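Chart corner: the number one that may not have been

Every so often a song gets a second life as a fact. Ask anyone in our record club about Ellach's only hit and they will tell you it went to number one in the autumn of 1974, knocked off the top by a novelty record and never heard again. I have said it myself, at the club table, with a straight face. After a month with the old chart sheets I am no longer sure I should have.

The trouble starts with the word "chart". In those days there were two lists that mattered to a band of that size. One was put together from shop returns, sent in by post. The other was read out on the radio on the Engström show, and it was never made clear to listeners how it was drawn up. Ottar Torvik, who has kept more paper from that period than is good for his floorboards, lent me his run of the shop list. Ellach's single comes in at 18, climbs for a fortnight and stops at 2. It does not go any further. There is a gap of one week in Ottar's pile, and you can guess where the believers have placed their number one.

The radio list is worse. Liv Bråten has a cassette on which a presenter says the record is "top of the pile this week", which people have been quoting ever since as proof. I have listened to it more times than I care to admit. He could mean the chart. He could as easily mean the pile of records on his desk, and the next thing he plays is by somebody else entirely.

Then there is the sales figure. The sleeve notes to the Tememlow reissue say the single sold 2588 copies in its first week, a number so exact that it has been copied into every write-up I can find. No source is given. Roman Kaczorowski wrote to Tememlow in April to ask where it came from and was told that it was "in the band's own records". Whose records, and kept by whom, they did not say. A band's own count of its own sales is a thing I would want to see before I printed it. It may be right. It may also be the number of copies pressed, or sent out to shops, and shops sent plenty back.

Radwa Bouazza takes the other side, and in fairness to her I will set it out. She says the missing week is exactly when the band played the Cleduvis ballroom, that a local rush on the record was likely, and that one strong week in a small market could well have pushed it up a place. All true. But "could well have" is doing a lot of lifting there, and the following week's sheet has a column for last week's position. In Ottar's copy that column has a brown ring through it, just where the figure for Ellach ought to be. Radwa reads it as a 1. I read it as tea.

What would settle it is another copy of the missing sheet. Shops pinned them up behind the till and threw them out, so I am not hopeful, but somebody's older brother may have saved one. I am also after the B-side, which Sverre Lundgren swears was a different take on the first pressing. I have played two copies one after the other and could hear no difference at all, though Sverre says that is down to my speakers.

Sheets, scans and corrections to the usual address, please. Memories are welcome too, but they will be filed as memories.

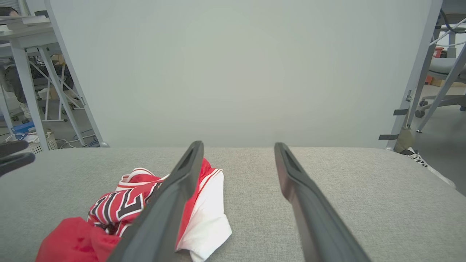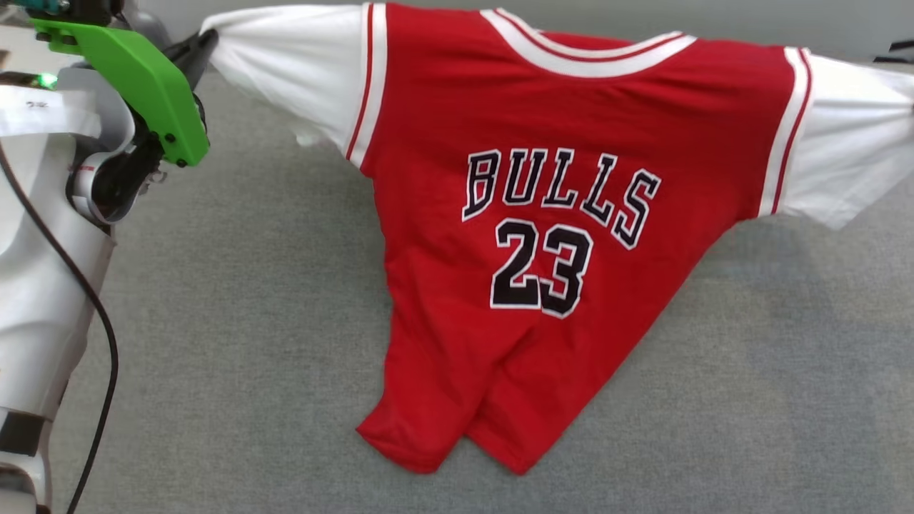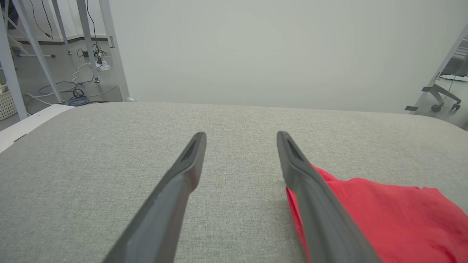 Red cloth on the grey surface; in the middle picture, the Bulls 23 jersey.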